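Flosier Tenants' Association
Minutes of the December meeting

The meeting opened at 7:10 p.m. in the ground floor common room. The minutes of the last meeting were accepted with one correction: the new bike racks are on the Wan Street side.

1. Heating
The landlord's agent has replied to our letter. Norance will inspect the boiler in the east wing before the end of the month. Tenants on the top two floors reported cold radiators again in the mornings. Readings should be written down with the time and dropped in the association mailbox.

2. Laundry room
Two dryers are still out of order. The repair quote is $3,939, which members thought high — a second quote will be requested. A sign-up sheet was voted down, 47 to 26.

3. Art room
Opening hours stay as they are until spring. The key deposit goes up to $20. Tables are to be cleared by 9 p.m. on class nights.

4. Recycling
Pickup moves to early morning. Cardboard must be flattened. Nearly 138 households got the notice; the rest will get one under the door.

5. Any other business
The hallway lights on three stay on all day. Reported again.

Closed at 8:35 p.m. Next meeting in January, same room.

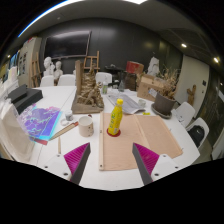
Comment from apartment 73: The radiators on my side are cold in the evenings too, so please add that to item 1 before Norance comes.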